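Packing the small backpack

Posted 08/03/2019

The bus to Midell is a long one, and I have stopped bringing the big suitcase for short stays. What goes with us now is the kid-sized backpack and whatever fits in it. I wrote about the big suitcase last March and that post is still up if you want the long version.

I put everything out on the tables before anything goes in. We have two of them pushed together, which gives enough room to see it all at once. Shoes go at the back. They take up the most space, so I like to decide on them first.

The orange sneakers stay in a clear plastic bag. I used to wrap shoes in a towel, but then you have a dirty towel. A bag weighs nothing and you can see what's in it. The little red slip-on stays out until I have settled the shoe question. I leaned toward sneakers only for this trip – the paths at Lake Fragkou are gravel, and slip-ons fill up with it.

The flat plastic case came out too. It has a lid and it is a good shape for packing, with rounded corners that don't catch on fabric. I use cases like that for bandages, hair ties and the bus tickets. It slides down the back of the bag, flat side against the spine.
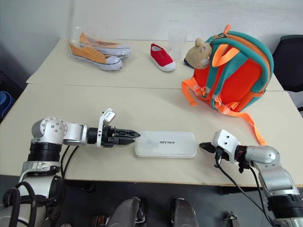
Dorrie wrote in to say that shoes should go in last, on top, so you can get at them when it rains. She has a point about the rain. I still put them in at the bottom. A small bag tips over backward when the weight is up high, and a child feels it on the shoulders. If the forecast is bad I switch to the rain shoes before we leave the house.

The order I use is shoes, then clothes rolled up, then the flat case down the back, then the soft things. I weighed the full bag once on the kitchen scale and took out 200 grams of books. Now there are 2 books at most, thin ones.

The toy goes in at the very top, next to the zipper. It is the first thing asked for on the bus, usually before Lultima, and I don't want to unpack socks in the aisle to find a hamster.

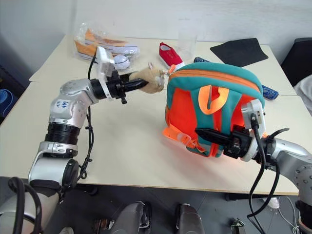
2 min read

I like this backpack for the colors. Orange and teal is easy to spot on a luggage rack, and the carry handle means I can grab it when we change buses. The strap with the buckle hangs loose and I tuck it in before we go out the door – it gets caught in seats otherwise.

Still to do: pajamas, toothbrush, the snack box. The snack box rides in my bag.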